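The woman who runs the Mahawong tea room had a cloth over her shoulder when she let me in, and it stayed there for most of the morning. I had asked her for an hour to talk about furniture. She gave me closer to three, and two pots of tea, and by the end I had a far higher opinion of glass tables than I'd walked in with (I grew up with one, and my mother still talks about the fingerprints).

She took over the place seven years ago, after a long stretch selling dining sets at a showroom in Flestby. "I sold wood all day long," she told me. "Oak, pine, things that were supposed to be oak. Then I'd come home to a glass table I'd bought secondhand, and that was the one I liked sitting at. I can't really tell you why. I think I just like seeing where my feet are."

There are eight tables in the tea room now and every one of them is glass. She found them in ones and twos, from house clearances and from a dealer over in Garley who calls her whenever something comes in. Her customers had opinions at first. One regular refused to put her handbag on the glass for a whole winter, and set it on her lap instead, and drank her tea over the top of it.

"She's fine now," the owner said. "She puts her elbows on it and everything."

I asked the question I suppose everybody asks, about the cleaning, and she laughed and pulled out a chair for me and sat down herself, so I knew we were going to be there for a while.

Her routine starts at 7 in the morning, before she has put any lights on. She likes the daylight for the first wipe, coming in low across the room, when you can see every ring and crumb. Then on go the lights and she does it all over again, and there's always something she missed. "The lights lie to you a little," she said. "You get a big white shine on the glass and you think, oh, lovely, that's clean. Then you move your head and there's jam."

She is firm about cloths. Paper towels leave fluff. New cloths are no good either, they slide around and push the wet from one side to the other, so she washes a new one over and over before she trusts it near a table. She buys hers plain and doesn't fuss over the color. And she never folds them! I had always folded mine into a neat square, the way I was taught, and she shook her head at me very kindly.

"Bunch it up," she said. "You want it fat in your hand. A flat cloth, you're pressing with your fingertips, and then you've got four little streaks. A fat one does the work for you." 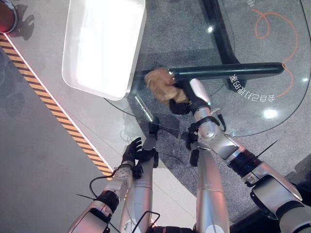 *A tan cloth bunched up in a black hand over the glass, with the white tray on the table.*

The trays, it has to be said, are her other great subject. She came to them late. For the first year or so everything went straight onto the glass, cups and milk and sugar and cake, and she says she spent half her life chasing drips. Then she picked up a tray at the Prandulness market, put a pot and two cups on it, and didn't have to wipe that table again until the afternoon.

"I went straight back the next week and got more," she said. "They were 19 dollars for the lot. The man thought I was opening a hotel."

What she looks for is a good wide rim, high enough to keep a spill where it is, and corners with a bit of a curve to them. She showed me why with her thumb, running it along the inside of one. A sharp corner holds on to old sugar, and you end up going after it with a toothpick. A rounded one comes clean in one pass.

We got on to floors next, which I hadn't planned on. With a glass table, she pointed out, the floor is part of the table. Whatever is down there, you are going to be looking at it while you eat your scone. She thinks a speckled gray carpet is about the kindest thing you can put under glass, and she has talked more than one friend out of a pale rug. Anything with a pattern or writing on it will show right through, and some people love that and some people can't stand it.

"Sit at the table before you decide," she told me. "Don't stand there looking at it from the doorway. Sit down, put your cup down, look where your eyes go."

And the legs? She likes a dark metal frame, herself. It gives your eye something to find, so you don't walk into the edge with a full pot in your hands. She has done that exactly once, on a Wednesday, with the room full, and she still won't tell me what she said.

By then the first customers were at the door and she was up again, taking the cloth off her shoulder and going back over the place where my cup had been.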